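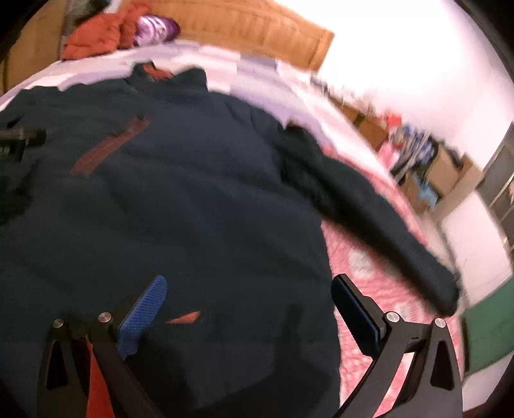

Section 6 covers finger alignment and the first cloth trial for the Oso hand-held gripper, built to the Flerkari linkage drawings. Complete Sections 4 and 5 first. The trial needs a padded garment laid open on a bed, such as the navy quilted jacket used here, with the two pads facing one another across it and the pivot screw heads in view. A thin cotton sheet is a poor substitute and should be left until Section 7.

6.1 Aligning the fingers

1. Disconnect the battery lead.
2. Fit one triangular bracket to each side of the Katport base plate. The tapered cutout faces you when the handle is held at waist height.
3. Insert the pivot pins. These are turned from 304 stainless and must slide in under thumb pressure. Do not hammer them.
4. Tighten each pin until side play disappears, then back off by a quarter turn.
5. Close the fingers by hand. The pads should meet along their full length. If only the tips touch, loosen the inner pins and repeat step 4.

Note: early Beddoe pads were supplied without a chamfer. File the upper corners lightly before fitting.

CAUTION: Keep fingertips out of the linkage whenever the battery is connected.

6.2 Setting the opening

1. Reconnect the battery lead and switch on.
2. Enter 3,000 as the open position and 1,000 as the closed position. Both values are in encoder counts.
3. Run one full cycle with nothing between the pads. Stop at once if the motor hums without moving.
4. Return the fingers to the open position and switch off.

6.3 Cloth trial

1. Lay the garment out and press down any thick folds.
2. Switch on and lower the gripper, fingers open, until the pads are just above the fabric.

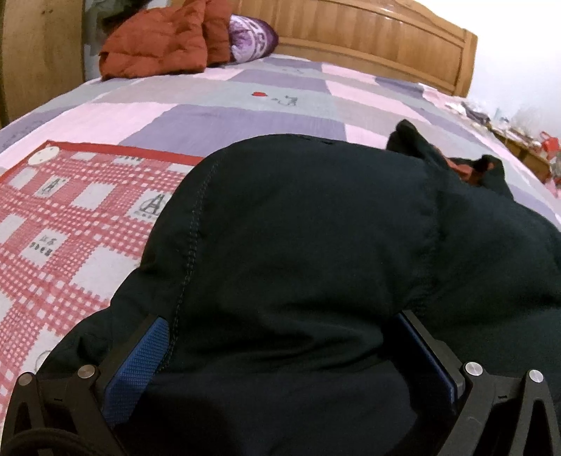
Figure 6-2. Fingers open over the near part of the garment, ready for step 3.

3. Close slowly. Aim for a single fold between the pads.
4. Lift by a hand's width and hold for a count of five.
5. Lower, open and inspect the fabric for marks.

If the fabric slips, wipe both pads with a dry cloth and try again before changing any setting. If it still slips, lower the closed position in small steps – never below 178, where the linkage reaches its end stop.

Zips and raised trim can catch on the pad surface. Keep the pads clear of them during the first trials.

Revised in December by Valter Figueiredo. Pin torque values are listed in Appendix B.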